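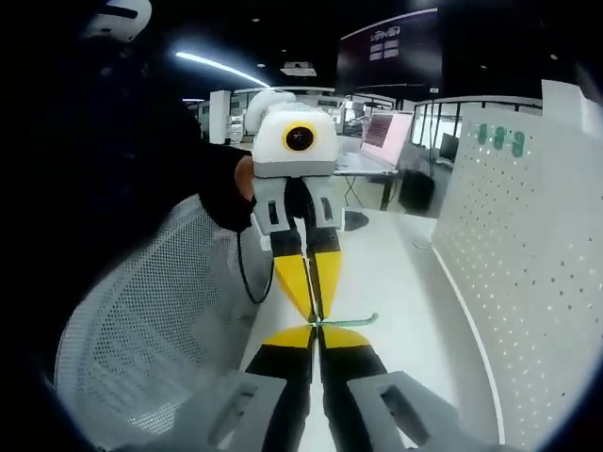 I had meant to write this in the spring, when the letters went out, but the move got in the way and then it was July 2019 and I still hadn't. So some of what follows is from memory and some from the notebook I keep by the phone.

For anyone new to the blog, I sit on a small panel that reads applications for a family trust's medical grants. I am one of the lay readers. I was a school secretary for most of my working life and I have no science beyond what I needed to help my daughters with their homework. The trust is called Gradach, after the village the founder's mother came from, and it gives money to hospitals, university departments and patient groups, mostly for things too small or too dull for the larger funders.

The panel is five people. Gebhard Steiner chairs it and used to run a hospital laboratory. Regula Strebel is a retired paediatric nurse. Driss Ragab is a statistician and the youngest of us. Amber Horrocks and I are the lay readers. Amber came on after her husband's illness and I came on after my brother's, and I think that is fairly common.

This year we had 100 applications, the round number being the most anyone remembers. An office in Camenzind does the first sift and throws out the ones that are incomplete or outside the rules. What was left came to me in two cardboard boxes, 2514 pages with the appendices. I know because the pages are numbered straight through, which makes it easier to find your place when five people are on the telephone.

I read at the kitchen table in the mornings. I start with the plain-language summary and write down what I think the project is. Then I read the whole thing and see if I was right. If I was wrong, I mark it down, although I go back over it if the others think highly of the science. Driss starts at the back with the budget and the sample sizes. He says he gets a better idea of a project from those than from anything the applicants say about it.

We ended up with 14 on the shortlist and money for nine.

The one that took most of the afternoon was Clasamis. It is a study of people who have been sent home after a stroke and who have trouble swallowing. The idea is that a speech therapist telephones them every week for three months and goes through a set list of questions, and the researchers look at whether fewer of them end up back in hospital with chest infections. There is no new drug in it and no new equipment. Most of the money is for the therapists' time.

Gebhard was against it to begin with. He thought it was ordinary care that the health service ought to be paying for, and that if we paid for it once we would be asked again. Regula said that was true and that the health service wasn't paying for it, and that somebody had to show whether it was worth having. They went back and forth on this for a good while. Driss said the numbers were on the small side but the team had been straightforward about it and had said what they would and would not be able to show at the end.

I spoke up for it. My brother came home after his stroke with a leaflet and a tin of thickening powder, and my sister-in-law rang me most evenings to ask whether I thought toast was all right. I had no idea. I said so to the panel, and I also said I knew it wasn't evidence. Gebhard was polite about that. In the end he voted for it, with the condition that they report to us at the halfway point, and the team has accepted.

The one I was sorry to lose was a patient library at Berkow – a room with books and a part-time member of staff who would help families look things up and write out questions before they saw the consultant. Amber and I both had it near the top. The trouble was the second year. The application said further funding would be sought, and that was the whole of the paragraph. We have been caught by that sentence before. I have asked the office to send them our comments in full, and I hope they come back.

A few people have written to ask me how to get a grant from us. I can't advise on particular applications and I have to hand back anything sent to my home address. But I can say what I notice as a reader. Say early on who the patients are and how many. If you have asked patients what they think of the plan, say what they told you and what you altered afterwards – we get a lot of forms where a patient group was "consulted" and there is no sign that anything came of it. Spell out the abbreviations. Please don't send the annual report of your department, as I do read it, and it takes me a morning.

The other question I get is whether it is upsetting. Some of it is. The children's applications are hard, and I tend to read those with the radio on. Mostly, though, it is paperwork, and I was always quite good at paperwork.

Damian Lanz, who looks after the office side, has told us the form is being shortened for next year and that the summary will move to the first page. I have been asking for that since I joined. He is also going to try sending everything as files on a computer instead of in boxes. I've said I will try it, but I would like the budgets on paper as I can't compare two columns on a screen.

Letters to the nine have all gone. The new round opens in November and the boxes, or whatever we have by then, should reach me after Christmas. I still have this year's lot in the spare room, waiting to be collected for shredding, and my younger daughter is coming to stay on Friday, so I shall have to ring Damian about that tomorrow.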